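**Visit report: Wimier handling hall, Ultholm**

Members of the Gilard safety working group visited the Wimier site at Ultholm on 14th May. The purpose was to review the stoppage reported in February, when an arm halted in the middle of a transfer and dropped a tray inside the guarded area. No one was hurt.

The host began with the fault record. According to the site, fine dust had entered a joint, a position sensor gave false readings, and the controller cut power after 6 failed checks. The stop itself worked as designed. The grip did not hold once power was lost, and the site accepts that this should have been found during commissioning.

Covers have since become part of the site's dust control, and visitors spent some time on the way they are fitted.

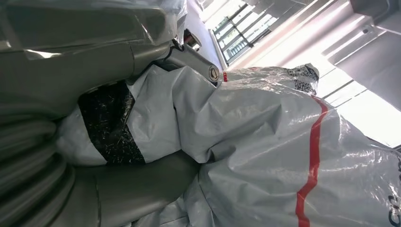 *Woven plastic sacking and black tape around part of the machinery, Ultholm.*

The group raised two concerns. Sacking can work loose and catch in a moving joint, and tape makes it slow to inspect what lies underneath. The site replied that the wrapping is a temporary measure - fitted covers are on order from El Idrissi - and that covered joints are run at reduced speed until they arrive. The group asked for this limit to be written into the operating procedure, where it does not yet appear. 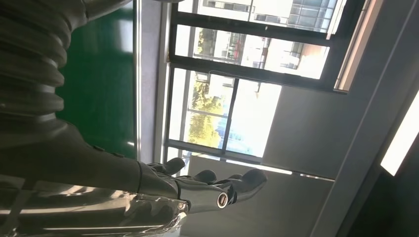 Discussion then turned to the hand. Under the revised test, a load is held for 300 seconds with power removed, and the test is repeated every 100 hours of operation. The group considered the interval reasonable but noted that results are kept on paper and are not compared from one test to the next.

**Points for follow-up**

- Wimier to send the revised operating procedure to the group within 10 working days.
- Wrapped joints to be opened and inspected weekly until the fitted covers are in place.
- Gilard to circulate its own checklist for loss-of-power tests.

The group thanks the staff at Ultholm for full access to the fault record.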